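3. Materials and Methods

3.1. Fruit supply and handling

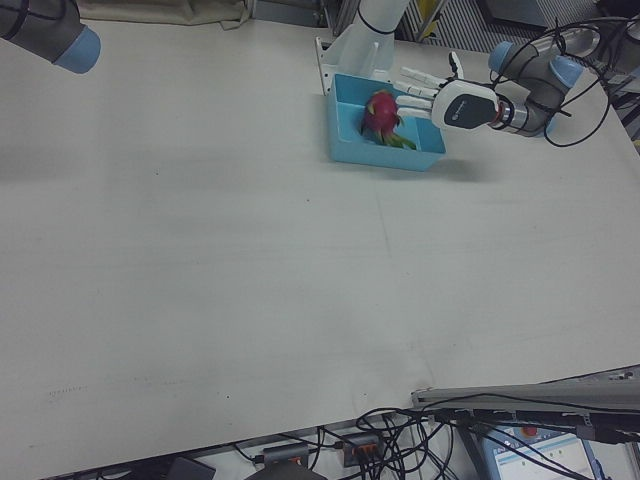
Figure 3. Dragon fruit in a light-blue plastic tray on a white tabletop.

Dragon fruit was obtained from two growers supplying the Laleter packing house. Both growers raise red-skinned fruit on concrete posts and pick by hand in the early morning. Fruit was cut with a short piece of stem attached, placed in a single layer in field crates, and moved to the packing house on the day of harvest. Fruit with splits, insect damage, or broken bracts at the time of receipt was set aside and does not enter the results.

The final sample consisted of 2,618 fruit. Each was given a number on receipt, and the grower, planting block, and picking crew were entered against that number. Planting block was kept in the record throughout because earlier work at the Egan site had shown that shaded rows reach full skin color later than open rows, even where sugar content is the same. Growers were not told which storage treatment their fruit would receive.

3.2. Storage treatments

Fruit was assigned at random to one of 3 treatments: open crates, crates lined with perforated Natotex film, and crates lined with sealed Natotex film. All crates were held in the same cold room at 80 percent relative humidity. Crate positions were changed each morning according to a printed rotation so that no treatment remained next to the fans or the door. Room temperature was logged at the front, center, and rear of each stack.

Fruit was not washed before storage. Washing is common in the export trade, but the two growers used different water sources, and including it would have made the effect of the liners harder to separate from that of the water. A washing trial is planned and will be reported separately.

3.3. Assessment of bract condition

The bracts of dragon fruit lose water faster than the skin beneath them, and buyers commonly treat yellow or limp bracts as a sign of age. Bract condition was therefore scored apart from skin color. The scale ran from green and firm at the tip, through yellowing, to brown and dry. The score for a fruit was that of its worst bract, excluding any bract damaged in handling. Where the tips had begun to curl without any change in color, the fruit was scored as yellowing.

Scoring was carried out by two assessors, J. Scanlon and L. Molefe, working separately and without access to the treatment list. Their scores differed for 47 fruit. These were examined again by both assessors together, and the agreed score was used in the analysis. Most of the differences concerned the boundary between green and yellowing on fruit from shaded rows.

3.4. Weight loss and firmness

Fruit was weighed on receipt and again at each assessment. Weight loss is given as a percentage of weight on receipt. Firmness was measured with a Starkwood hand penetrometer at two points on opposite sides of the fruit, between bracts, and the mean of the two readings was recorded. Because this test breaks the skin, it was limited to fruit being withdrawn from storage, and firmness values at successive assessments come from different fruit.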